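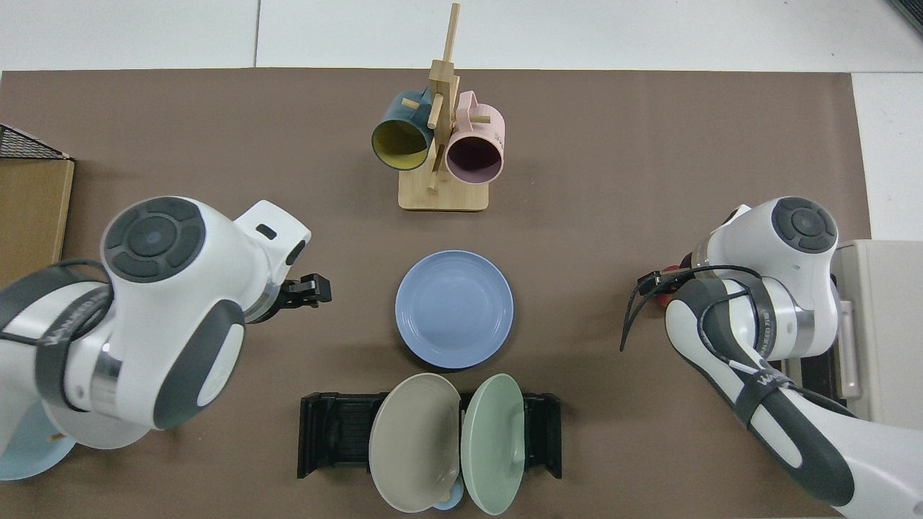 About Hovside Kitchen School

Hovside is a small school for everyday cooking. We teach adults who want to make normal food at home: soup, bread, eggs, a roast on the weekend, something from what is left in the refrigerator. We are not a school for chefs and we do not give a professional diploma. If you need one, please write to us and we will tell you which schools we know.

The school was founded by Gudrun Rathjen, who is still the head teacher. Before that she worked for many years in the canteen of a paper mill, where lunch had to be ready at eleven thirty and had to cost very little. A lot of what we teach comes from this canteen. The barley soup in the first lesson is the same soup, only the quantity is smaller. Gudrun wrote her recipes on cards and not in a book, and students still receive them as cards, one after each lesson.

At the beginning the lessons were given in her own apartment on Grube Street, with four students at a time and one oven. When the waiting list became too long, we moved to the ground floor of the old Ramuron building, where we are today. The entrance is from the courtyard. Many people ring the bell on the street side first, but that one belongs to the dentist.

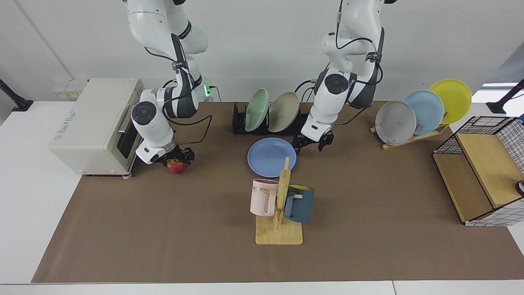

How we teach

A class has 8 students at most. Everybody cooks, and everybody eats together at the end. A lesson takes three hours, and the last half hour is for the meal and for the dishes. We wash by hand, because most of our students do so at home, and we think it is a part of cooking.

The basic course has 20 lessons and starts every October. You learn how to hold a knife, how to read a recipe before you start, how to season, and how to plan the shopping for one week. There is one complete lesson about rice and one about potatoes. In the second half of the course each student chooses one dish from his or her family and teaches it to the others. This is the part that former students remember best when we meet them again.

We use simple ingredients. Vegetables come from the Vomard farm, which brings them to us early in the morning, and what they bring decides a little what we cook. In winter this means much cabbage. We have learned to like it, and we have eleven cards for it.

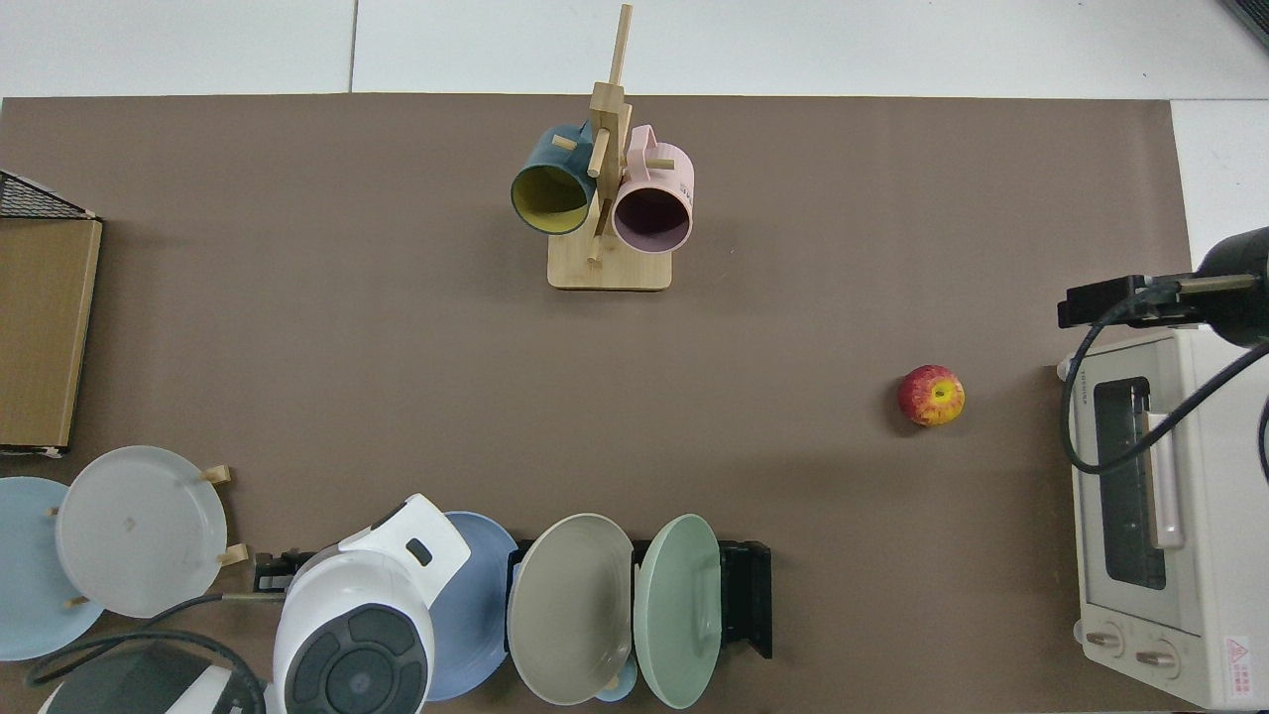 Mug tree with two mugs, and an apple.

Short courses

Not everybody has time for the basic course. For this reason we offer single evenings, from 6 p.m. to 9 p.m., on one subject. The most popular are bread without kneading, three sauces, and cooking for one person. Cooking for one person was first meant for students who live away from their parents for the first time, but more than half of the people who came were over sixty. We changed the recipes a little and now it is a mixed group, which works well.

Small ovens are also a subject that people ask about often. Many apartments in our town do not have a full oven, and the new tenants believe that they cannot bake.
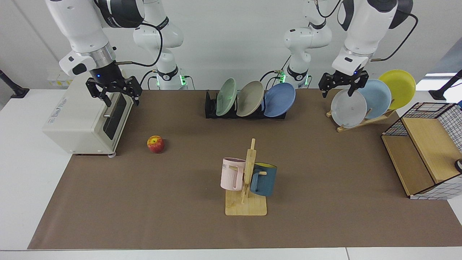
They can, but the times in most cookbooks are not right for them, and the top of the cake becomes dark too soon. In this evening we bake the same apple cake two times, once as the recipe says and once with a lower temperature and a sheet of foil, and then we compare. Please bring a box if you want to take a piece home.

Prices and places

The basic course costs 955 for all lessons, with food and cards included. You can pay in two parts. Students and people without work pay half, and we do not ask for a long explanation, only a copy of the paper.

We have taught 2600 people so far. Some of them came back with their children, and for this we now have a family morning once a month. Children must be at least seven years old, and one adult can bring two children.

Contact

The office is open in the morning from nine to noon. You can also send us a message with the form on this site, and we answer usually on the next working day. If you have an allergy, please tell us when you register and not on the evening of the course, so that we can still change the shopping list.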